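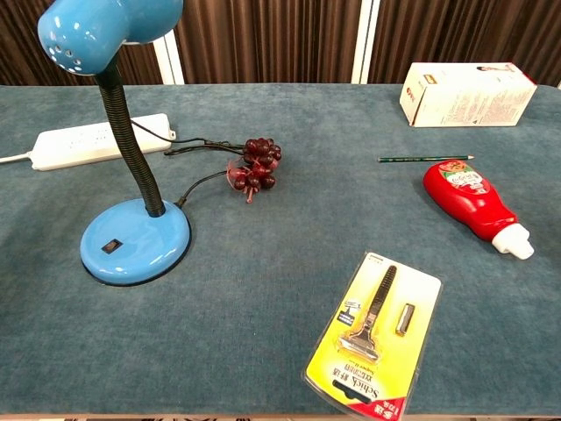
Byung-chul Um wrote in to tell me that my old entry on drayage made it sound like any short truck trip counts, and he's right, so I've rewritten the whole thing.

Drayage

Drayage is the short truck move at either end of a longer freight trip, usually between a port or rail yard and a warehouse. The word comes from the dray, a low cart with no sides that was pulled by horses. I love that we still use it for steel boxes and diesel tractors!

What makes it drayage

The move has to be one piece of a bigger one. A truck carrying paint across town is just local delivery. Put that same paint in a container that came off a train, and the trip from the ramp to the customer is drayage. Most runs stay under 100 miles, and plenty are far shorter – the one I know best, from the Trendadgate ramp to the Pilten warehouses, is 12.

Types

People in the business split it up in different ways, but these are the names I hear most:

Pier drayage: from a rail terminal over the road to a marine terminal.
Shuttle drayage: to a temporary lot when the main yard is full. Obura opened one of these in February.
Door-to-door drayage: straight to the customer.

Costs

The base rate is only the start. There's usually a fuel charge, a chassis fee, and waiting time (Wolby gives you 2 free hours at the dock, then the meter runs). Keep a container too long outside the terminal and you'll see per diem as well. Demurrage is the one for boxes left sitting inside the terminal, and I mixed those up for years.

Last updated August 2019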